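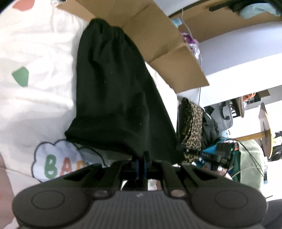
Kerkness Manipulation Group, Hand Tools and Sensing

Speaker notes: comparing two fingertip pads on a hand-held gripper
Speaker: Mahlet Ejigu. Slides by Liya Degefa. Internal talk, Wed 25 January.

Slide 1. Title. Leave it up while people find seats. Say who we are and that questions can wait for slide 6, except for units, which people should ask about straight away.

Slide 2. Why fabric. Our July trials used rigid parts only, and both pads passed. Rigid parts told us very little about the pads. Dark clothing is the hard case for us on two counts: the cloth gives under the fingers, and the wrist camera has little contrast to work with once a fold lies on another fold. Point to the black garment on the opening slide. The folds near the gathered end are readable by eye. Lower down, where it widens, there is much less to go on.

Slide 3. What we compared. Same gripper body, same linkage, same closing force setting. Pad A is the Dinsa, soft, with a fine surface pattern. Pad B is the Clodthorpe, harder and smooth. Controller firmware was frozen for the whole comparison. Do not get drawn into the controller here, it has its own talk.

Slide 4. Protocol. 337 pinches were logged across both pads. For each one the operator closes on an edge, lifts, holds for 7 seconds and lowers. A slip is any visible movement of cloth between the pads during the hold. Liya scored all the video and did not know which pad was fitted. If somebody asks about inter-rater agreement, the answer is that we have one rater so far.

Slide 5. Edge pinches.

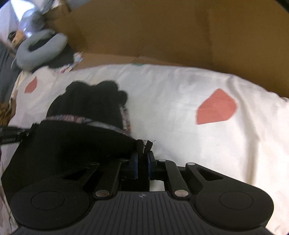
Pad geometry matters more than we expected on thin edges. With a harder pad the cloth tends to bunch and stand up past the tips, and with a softer one it tends to spread sideways. Both count as a good grip in the log, so the log alone will not separate them. Look just past the tips on this slide: the pinched cloth is standing up as two small folds with a paler strip between them. We now record that shape as a separate field. It takes the scorer a few extra seconds per clip. The loose thread to the right of the folds is the sort of fine detail we also want the camera comparison to cover, so mention it here and come back to it on slide 7.

Slide 6. Results. 109 slips in total. The Dinsa pad slipped less on gathered and elastic edges. On flat hems the two could not be separated. The Clodthorpe pad let go more cleanly when opening, which the operators liked and the slip score ignores. Pause for questions. Expect one about pad wear. We changed pads 4 times and did not measure wear properly.

Slide 7. Cameras. The stock lens is wide enough to keep the fingertips and a second tool in view together, and we want to keep that. Exposure is the weak point. A white sheet behind black cloth pulls the automatic setting down and the garment loses its detail. Fixed exposure is next on the list. The Mundden camera has been ordered for a side by side test on the same mount.

Slide 8. Next steps. Second rater for the existing clips. Repeat the flat hems at a lower closing force. Add a wear check at every pad change. Liya has the scoring sheet and will send it to anyone who wants to try it on their own clips.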